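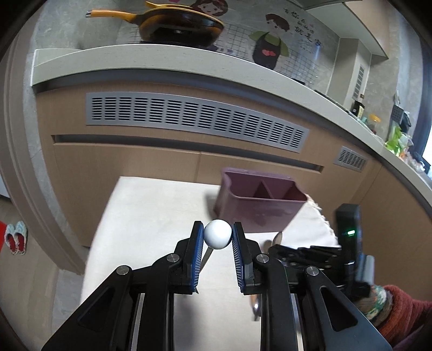
White ball in the fingers, caddy behind it on the cloth.

March 15, 2023. Second kitchen for the Flokemham set, utensil-sorting task. Mateja wrote the object list and I'm glad he kept it short, as I spent half of last October untangling the old one.

We're up to 193 good demos out of the 800 Despina wants before she'll start a training run. I'd hoped for more by now, but we lost a good chunk of time to syncing the clocks again (restart the logger first, then the grippers, NOT the other way round – I've put it on the sheet now). Retno thinks we should be stricter about what counts as good. Her rule is that if you hesitate for more than 3 seconds over a grasp, you bin the episode and go again. I grumbled, then went back through my own and binned a fair few!

The small round thing is my favourite object so far. It makes you slow down and square up both pads, and that's just what the Clesitz episodes were missing, all those quick grabs at handles.
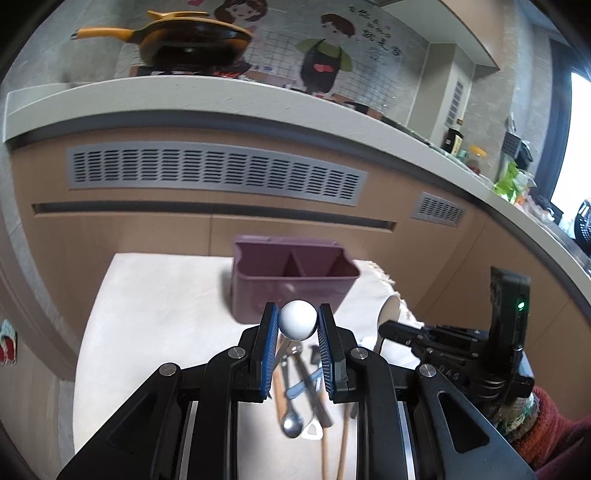

With two grippers going it gets crowded over the cloth, so I've started calling out which side I'm coming in from. Fatos says to leave the calling out in the audio, he strips it anyway.

To do: ask Tihomir whether mugs on their side get their own label or go in with the upright ones. More variety in where the caddy goes. Copy both cards over before anyone formats anything.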